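4.2 The table as a place to put things

Participants in the Plornivari households were fond of telling us that a tidy table is a clear one. Their tables seldom agreed. Of the 3,876 diary entries, a good many concern a single item that has been "put by the basket", a phrase we came to dread in coding. By the basket is a real place in these homes. It has its own rules, and small soft things can live there for weeks. Mathias calls it the porch, and we have kept his word over the objections of two reviewers. Figure 4 shows the arrangement on a white table.
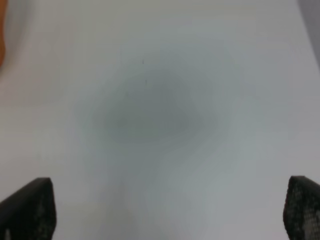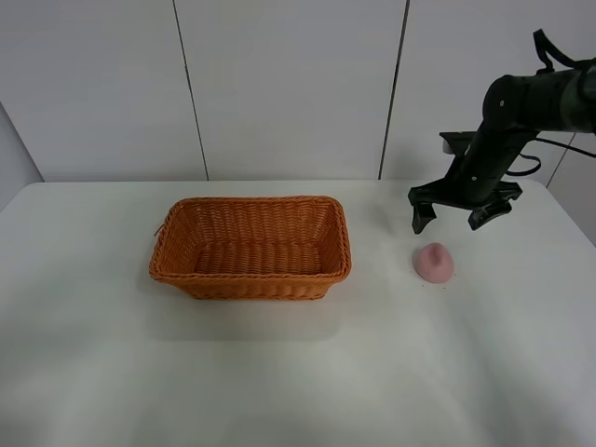 Figure 4. Pale surface at close range, with a diffuse grey shadow (first panel); open wicker basket, empty, with a small pink object to its right (second panel).

The gap between basket and object is what interests us. Moving the thing into the basket would take a moment, and our coders, who were paid by the hour, longed to do it. Under the scheme in Section 3 it scores as "pending", along with unopened mail, odd socks and, in 14 entries, the same lemon. Colour had no bearing on the score.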